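How to Load a Wire Dish Rack on a White Table or Bench

Filed under: Kitchen basics
Updated 13th September

A wire rack holds more than most people get into it. The usual trouble is the order things go in. Mugs get dropped wherever there's room, the big plates end up leaning on the mugs, and the bowls go on top of the lot. The steps below are for a small household rack with plate slots along its length and a flat wire base. Allow 8 minutes for a normal evening's dishes.

Where to put the rack

Push it towards the back corner of the bench, on the side away from your working hand. If the rack has feet, check that each one is sitting flat. Ours at the Jatdale flat rocked for months until I bent one foot back with pliers. 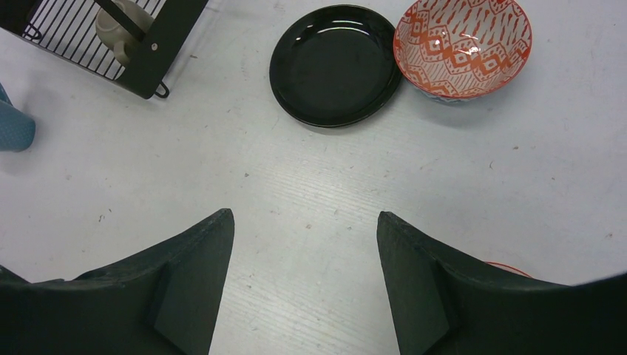 A drip tray or folded tea towel goes down first if your surface marks easily. Laminate will cope with a puddle overnight, but timber won't, and oiled timber will go grey in patches. I use the Flornotton mat, which is 41 cm long and a little short for a full-size rack, so I run a cloth along the open end.

Before you start loading, wipe the surface down. White benchtops show every crumb, and anything under the rack tends to stay there until the next time you lift it.

Wipe the walls too

If the bench has a back wall and sides close around it, go over those as well. Splashes dry on pale paint and are harder to shift the next day. Warm water and a drop of detergent is enough. Work from the top down and dry with a clean cloth.
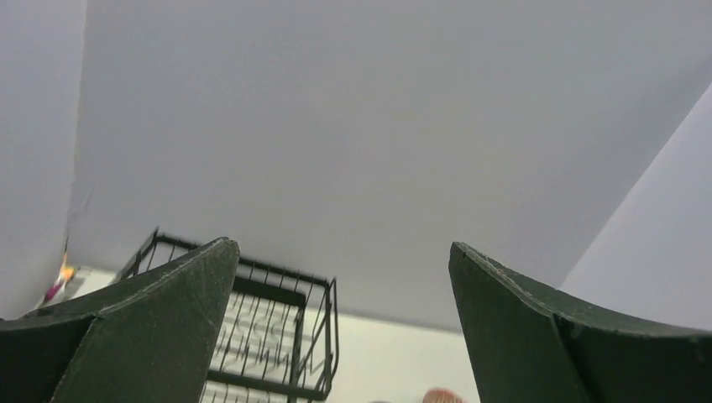

Plain pale panels, joined along soft seams.

Sort before you stack

Put the dishes out on the bench in their kinds before any of them go in the rack. It feels like an extra job, but it saves shuffling things around later. Keep plates to the front, bowls beside them and mugs nearest the rack.
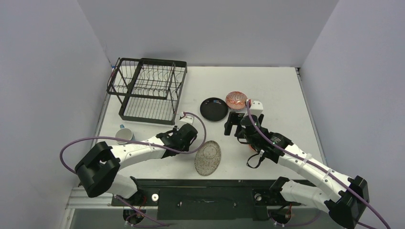

Plates go in first, largest to smallest, all facing the same way. Start at the back of the rack and leave an empty slot after any plate with a raised rim. An oval plate, like the speckled grey one at the front of the table, should stand on its long edge so it doesn't tip forward. The round black plate can go in any slot wide enough to take it. Dark glossy plates show water spots more than pale ones, so give them a quick wipe when you put them away.

Bowls

Bowls go in after the plates, at an angle, with the inside facing down and out. Don't nest them. Two bowls pressed together will still be wet in the morning. Patterned bowls are worth checking on the inside under a good light, as a bit of dried sauce can hide in the design.

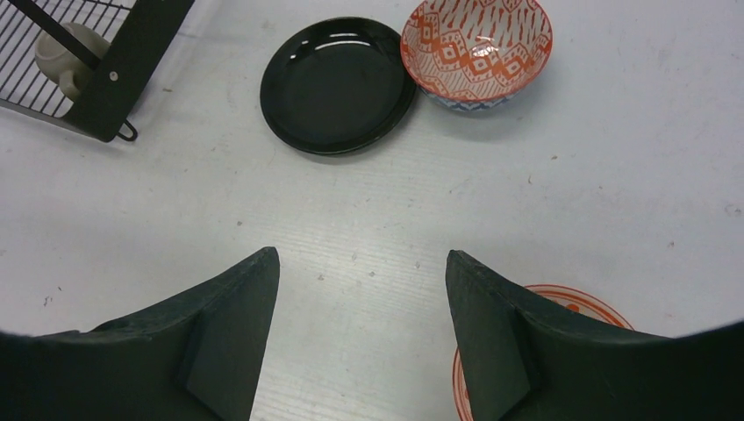 Black plate and patterned bowl side by side, with a cup on its side behind the wires.

Mugs and cups

Upside down is best, on the flat wires, with the handles all pointing one way. A cup on its side will dry as well, only slower, and water can pool in the curve. Tilt it so the mouth is lower than the base.

Once everything is dry, empty the rack completely. Take it to the sink every couple of weeks and scrub the joins with an old toothbrush. Check any bolts in the side panels while it's there and nip them up by hand.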